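Drimura Furniture Room
Home » Sessions » Refreshing White Furniture » FAQ

Refreshing White Furniture: Your Questions

We get a lot of mail about these sessions, which makes us very happy, because white furniture is our favorite thing to work on! A tired white dresser or bookcase can look wonderful again after an afternoon of cleaning, tightening and filling. If your question isn't covered, write to us or ask at the front desk on Ogunleye Street.

What kind of furniture can I bring?

Anything white, or anything that used to be white. Shelves, nightstands, small dressers, side tables, cube units, kids' desks. It can be painted wood, coated board or something you can't identify (we love a mystery piece). It needs to fit through our door and you need to be able to get it here. We can't take anything upholstered, and we can't take glass-front cabinets unless the glass is out and left at home.

I don't have a piece of my own. Can I still come?

Yes, please do! We always have donated furniture waiting for attention, and you can join in on whichever one you like the look of. If you fall in love with it, you can take it home at the end for a small donation.

Do I need any experience?

None at all. If you can turn a screwdriver, you're ready. Nosipho Steyn leads the beginner table and she has a gift for making a wobbly drawer feel like the most interesting problem in the world. People who already know what they're doing tend to drift over to Octavian Cozma, who handles joints, backs and anything that leans.

How do I get yellow marks off white shelves?

Start gently. Warm water with a drop of dish soap, a soft cloth, and a second cloth to dry. Do the whole shelf, corner to corner, or you'll end up with one very clean circle. For marks that stay put, make a paste of baking soda and water, let it sit for 3 minutes and rub lightly with your fingertips. Try it on the underside first. Painted pieces can lose their shine if you scrub, and a matte patch is harder to fix than a yellow one.

Some yellowing is in the finish itself and won't wash off. You can paint over it, and we have a whole session on that in March.

Can I use a melamine sponge?

On coated board, lightly, yes. On paint, we'd skip it. Those sponges are a very fine sandpaper, really, and they will happily take the color along with the crayon.

What about chips and dings?

Our favorite part! Small chips fill beautifully. Brush out any crumbs, press in a little white filler, scrape it level with an old plastic card and leave it alone until it's fully hard. Then sand with fine paper and touch up. White is a whole family of colors, so bring a drawer front or a shelf pin cover if you want to match. We keep a box of painted test cards, 56 of them at last count, and holding them up one by one by the window is a lot more fun than it sounds.

Puffed-up board, the kind you get where water has sat along an edge, won't go back down. You can trim it, seal it and hide it with edging tape.
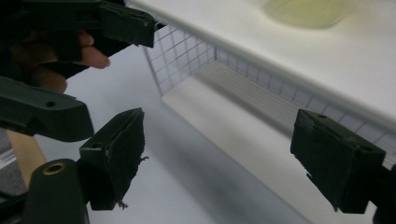

White furniture in the background, with a light tan wooden dowel running down at the lower left.

Do you sell dowels?

We do, by the length, in the three sizes people ask for most. We'll also cut them for you. Wooden dowel is terrific stuff to have in the house: you can plug a stripped screw hole with it, replace a missing shelf pin, make a hanging rail inside a cabinet or put new pegs on an old coat rack. Bring the old peg or the part with the hole in it and we'll find you the right fit.

How do I fix a screw that just spins?

Usually the hole has worn too wide. Take the screw out, dab wood glue into the hole, tap in a short piece of dowel and let it dry overnight. Trim it flush, drill a small pilot hole and put the screw back. It feels like magic the first time. For a very small hole, a couple of toothpicks and glue will do the same job.

My bookcase leans. Is it done for?

Almost never! Nine times out of ten the back panel has come loose. Lay the bookcase face down on a blanket, push it square (measure both diagonals, they should match), and nail or screw the back on again. If the back is missing altogether, we can cut one from our offcuts. If it's a Brukby unit, look at the cam locks too. Give each one a turn until it's snug and stop there, as the board around it can crumble.

Can I mix parts from different brands?

Shelf pins and knobs, very often. Drawer runners, hardly ever. We have a wall of small drawers full of rescued hardware sorted by size, and you're welcome to dig. Handles are measured from screw center to screw center, so write that number down before you leave home. Plenty of people tell us it's 127 mm and then find out they measured the outside of the handle.

Should I paint with a brush or a roller?

A small foam roller for the flat parts, a brush for edges and corners. Two thin coats look far better than one thick one. We use the Dinach water-based primer underneath because we like how it grips slick surfaces, but any primer made for glossy finishes should be fine. Wipe, sand lightly, wipe again, prime, paint. And then wait! Paint that's dry to the touch can still be soft enough for a vase to leave a ring.

How long does a session last?

2 hours, starting at 3 p.m. You can leave a piece with us until the next session if glue or filler needs time, as long as your name is taped to it somewhere we can find.

What should I bring and wear?

Clothes you don't mind getting white paint on, and closed shoes. Bring all the loose screws and odd bits in a bag, even the ones you're sure don't belong to anything. Tools, cloths and sandpaper are all at the tables.

Can kids come?

From age eight, with an adult. They are excellent at sanding and even better at color matching.

Is there parking?

There are loading spaces in front of the building where you can stop to unload, then it's street parking around the corner. If you're coming by bus with something heavy, call ahead and someone will meet you at the stop with the hand truck.

Can I send you before and after pictures?

We would love that! Email them to the front desk or bring prints for the board by the door. The side tables always get the biggest reaction, but we have a soft spot for a good plain shelf.

Back to Sessions | Paint and Color FAQ | Donate a Piece | Contact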